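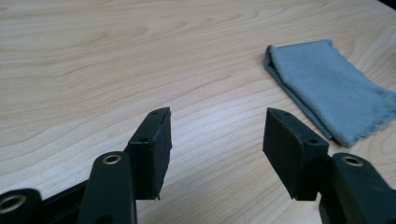

Wood is laid down in layers, one for each year the tree grows, and nearly everything in this unit follows from how a saw has cut across those layers. A growing season starts with fast, open wood and ends with slower, denser wood. The change between the two gives the line we call a growth ring on the end of a log and grain on the face of a board. The pattern depends on the angle of the cut. On the pale tabletop the lines run long and nearly level in one part and draw into tighter, wavier bands in another, and a pattern of that sort goes with a cut that meets the rings at a shallow angle. A cut that meets them squarely gives lines that are straight, close and parallel.

Unit 3: Wood and water
Furniture and Joinery, first year, Romach College
Notes by Serpil Kurtuluş, revised in May

Read this before the workshop session on drying. Bring a rule, a pencil and the offcut you labelled in Unit 2. The sums at the end should be done at home.

Terms you need

Moisture content. The weight of water in a piece of wood, given as a percentage of the weight of the same piece when fully dry. Freshly felled wood can hold more water than wood by weight, so a figure above 100 per cent is not a mistake.

Free water. Water sitting in the hollow of the cells. It leaves first. The wood gets lighter as it goes but does not change size.

Bound water. Water held in the cell walls. When this starts to leave, the walls get thinner and the board shrinks.

Fibre saturation point. The stage at which the free water has gone and the walls are still full. For most timbers we use, this is a little under 30 per cent. All the movement you will deal with as a maker happens below it.

Equilibrium. Wood left in steady air will gain or lose water until it settles. Where it settles depends mostly on the relative humidity and, to a lesser degree, on the temperature.

Three directions

A board does not shrink evenly. Along its length it hardly moves at all, and for ordinary work we ignore it. Across the rings, from the centre of the tree towards the bark, it moves a moderate amount. This is the radial direction. Following the rings round, it moves most. This is the tangential direction, and in many timbers the movement is close to twice the radial figure.

Because the two differ, a plain-sawn board tends to cup as it dries. The rings on the end try to straighten out, so the face that was nearer the bark goes hollow. Look at the end of your offcut and mark which face you would expect to go hollow. Quarter-sawn boards stay flatter. They also cost more, as the log has to be turned more often and more of it is wasted.

Students often mix up warp and cup. Warp is the general word. Cup is across the width, bow is along the length on the face, crook (some books say spring) is along the length on the edge, and twist is when the four corners no longer lie in one plane.

Drying in the yard and in the kiln

Boards stacked outdoors under a roof, with sticks between the layers, will come down to 18 per cent in most parts of the country and then stop. The outdoor air will not take them lower, however long they stay there. That is fine for gates and sheds but too wet for a heated room. Indoor work needs kiln drying, or a long spell in a warm dry store after air drying.

Sticks must line up one above the other. If they wander, the boards take on a bend between them and keep it. The yard at Dosham paints its board ends with wax sealer, and you should do the same with any green timber you buy. End grain loses water much faster than the faces, and an end that shrinks ahead of the rest will split.

Drying too fast causes case hardening. The outside dries and sets while the middle is still wet, then the middle shrinks and pulls against it. The board may look sound until it is ripped down, when the cut closes on the blade. Stop the saw if this happens and call for the technician.
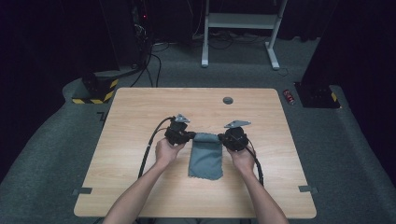 Photo: Cauã Peixoto

Allowing for movement

Finish slows the exchange of water with the air. It does not prevent it. Varnish is slower than oil, and two coats are slower than one, but a top sealed on the upper face and left bare below will take up water unevenly and can cup for that reason alone. Treat both faces alike.

A wide solid top must be free to move across its width. The usual ways are wooden buttons running in a groove, slotted screw holes, or metal plates with slots. Fix the top firmly at the middle or at one edge and let the rest slide. Do not glue a solid top to its rails, and do not glue a rail across the end of a wide panel for its full length — glue the centre only and peg the outer joints through slotted holes.

Frame and panel work solves the same problem another way. The frame is made of narrow pieces that move little. The panel floats in a groove with no glue. Colour the panel edges before assembly, or a pale line will show when the panel shrinks.

Plywood and board materials move far less. Veneered tops can be glued down.

Worked sum

An oak board is 145 mm wide at 18 per cent moisture content. It goes into a heated house and settles at 10 per cent. Take tangential movement as 0.3 per cent of the width for each point of moisture lost.

Points lost: 18 − 10 = 8
Shrinkage: 8 × 0.3 = 2.4 per cent
Change in width: 145 × 0.024 = 3.48 mm

For home

1. Repeat the sum for a quarter-sawn board, using 0.15 per cent per point.
2. A top is made from five of the plain-sawn boards above. Find the total change in width and say how long the slots should be if the top is fixed at the middle.
3. The store at Zumimholm is unheated and the air stays at 80 per cent relative humidity through the winter. Use the chart in the course reader to find where oak would settle.

Show your working. Hand in at the start of Unit 4.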